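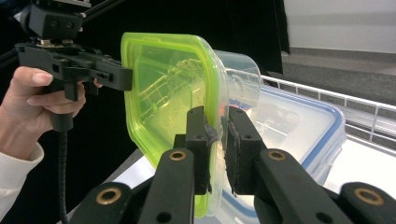 Plastic food container with a lime-green lid.

Parnadeck

The Parnadeck is a long-tail cargo bicycle built by Boden Cycle Works in the river town of Durnville. It has a steel frame, a stretched rear end and a low, flat load deck that runs from behind the saddle to well past the rear axle. It is one of the best-loved small-production cargo bikes of its kind, and among people who haul groceries, tools or tents by pedal power it is talked about with real affection. Production has always been modest. About 3,000 complete bikes have left the workshop, along with a smaller number of bare frames sold for home building.

The name refers to the deck only. In the first seasons the bike itself was sold as the Boden Long, but riders kept calling the whole machine after its most striking part, and the company gave in and put the word on the down tube.

Background

Boden began as a repair shop with a sideline in touring frames. Its early bikes were sturdy, rather plain machines with wide tires and long chainstays, and they earned a good name on the gravel roads that climb out of Durnville toward the reservoir. The shop also did a steady trade in bolt-on extensions, which turn an ordinary bicycle into a long one by moving the rear wheel backward on a subframe.

Those extensions worked, and many are still on the road, but the joint between the bike and the add-on could flex badly under a heavy load. Riders described a slow wag from the back end, most noticeable when standing on the pedals. The obvious answer was a frame made long from the start, and the first prototype was brazed up over a single winter using tandem tubing left from a canceled order. It was painted in primer gray and stayed that way for years. It still hangs in the front window of the shop, dents and all, and it is a wonderful thing to see up close: the brazing is lumpy, the cable stops are mismatched, and the basic shape is already exactly right.

The wheels for that prototype came from Abdel Rahman, a wheel-building firm two streets away. The partnership stuck. Abdel Rahman has supplied the rear wheel for every complete Parnadeck since, and its heavy-duty rear hub, with an oversized axle and steel freehub body, was drawn up for this bike before it was offered to anyone else.

Design

The frame is made of chromoly steel, with twin lateral tubes that run in one unbroken line from the head tube to the rear dropouts. These side tubes are the heart of the design. They carry the deck, brace the seat tube and take most of the twisting force that comes from a load placed off center. The wheelbase is 200 millimeters shorter than that of the original prototype, which was superb in a straight line and a handful in a bike lane.

The rear wheel is 24 inches and the front is 26. The smaller back wheel lowers the deck, and a low deck does more for the handling of a loaded bike than almost any other single change. Weight carried high makes a bicycle want to fall over at walking pace. Weight carried low mostly makes it slow to start.

The deck itself is birch with a sealed edge, fixed to the frame by 8 bolts and removable with one hex key. Slots along both sides accept straps, and a pair of tubular side rails, called sliders by the factory, can be set at two heights. The lower position supports wide panniers or the bottom of a crate, and the upper one gives a passenger something to hold.

Brakes are hydraulic discs at both ends. Gearing on the standard model is a single chainring with a wide-range cassette. A version with an internally geared hub was offered for a time and has a small, very loyal following, partly for its full chain case.

Handling

Almost every account of riding a Parnadeck mentions how ordinary it feels. The rider sits in a normal position, the front wheel is where one expects it to be, and the steering is light without a load and settles down pleasantly with one. It leans into corners like any other bicycle, and on a long sweeping descent it is glorious, with none of the nervousness found in some front-loading designs.

Slow, tight turns ask for more thought. The back wheel follows a shorter line than the front, and new owners tend to clip a few curbs. Parking is helped by a wide two-legged stand that springs up when the bike is rolled forward.

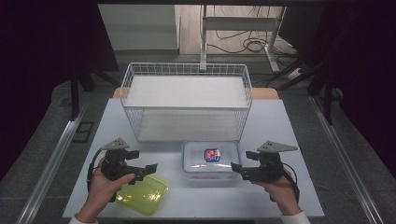

One longtime owner has remarked that the hardest thing to get used to was the starting and not the stopping, and that after a week of pulling away from lights in far too high a gear, shifting down before every halt became a habit that carried over to every other bike in the garage.

The rated load for the deck is 78 kilograms, passenger included. Reviewers have generally called this figure cautious, but the company has never raised it, and the manual asks that heavy items be placed as far forward as they will go.

Versions

The standard Parnadeck comes in one frame size with a long seatpost and a wide range of stem heights, so that riders of quite different builds can share a bike. This was a brave choice for a small builder and it has worked out very well, as many of the bikes live in shared sheds and family hallways.

The Parnadeck Short trims the deck and the wheelbase and fits into most apartment elevators when stood on its tail. It gives up the passenger rating but keeps the same side tubes, and it is noticeably livelier on hills.

An electric version uses a mid-mounted motor in a reworked bottom bracket shell. The battery sits under the deck, just behind the seat tube, where it is out of the way of heels and straps. Early examples rattled over cobbles until a rubber-lined cradle was fitted, and that cradle can be added to the older bikes.

Durnville Haul

Each October, owners gather in Durnville for the Haul, a loose, cheerful ride up the reservoir road with whatever they can carry. Past loads have included a upright washboard bass, a canoe on a borrowed trailer, and a full set of kitchen chairs. There is no timing. The climb is long enough to string everyone out, and the riders who reach the top first usually turn around and come back down to push.

Bikes from other makers are welcome, and homemade ones get the loudest cheers of all.

See also

Long-tail bicycle
Freight bicycle
Tandem bicycle
Bicycle touring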